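Chapter 12
Shelves, Surfaces and Cables

Most homes have one piece of furniture that collects small things. In many it is the cabinet or desk the television stands on. Remote controls belong there. Chargers, tubes of cream, tools and spare cords arrive later and tend to stay.
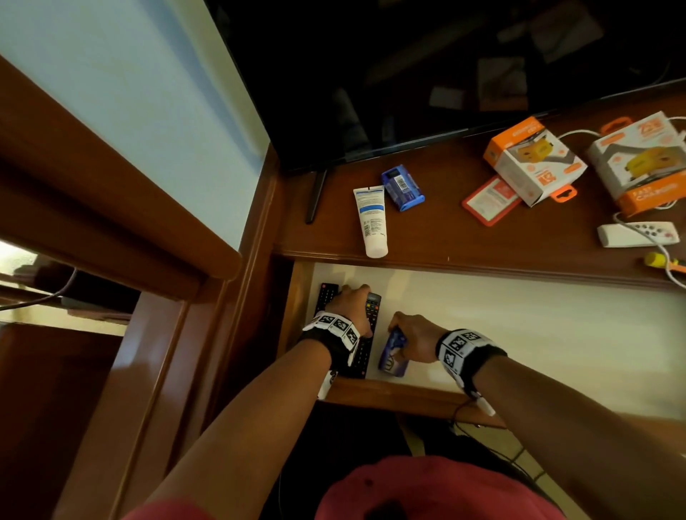
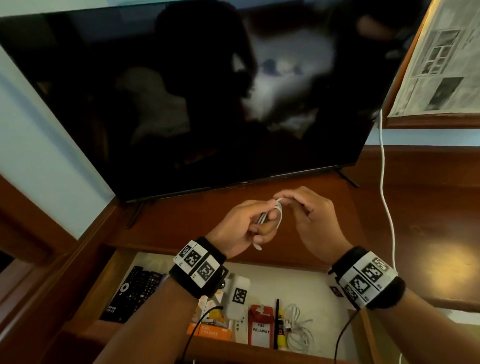
Figure 12.1 Working around a television. First picture: the lower shelf, with two remote controls. Second picture: a white cable held in a coil.

This chapter deals with surfaces of that kind. We begin with sorting, which is done before any dusting. Items used every day go back within reach. Items still in their boxes are grouped together, and tools return to the toolbox. Cables are wound in loops of even size and never pulled tight at the plug end.

In August, Canan Gökçe asked 23 households to keep a list of what they removed from the area near their television. The lists came to 379 items. Cords and chargers made up the largest group, and we return to them in Section 12.3.

Before you read on, choose one surface in your own home and spend 10 minutes writing down what is on it. Do not move anything yet. You will need the list for the first exercise.

Key terms: open storage, daily item, cable loop, holding box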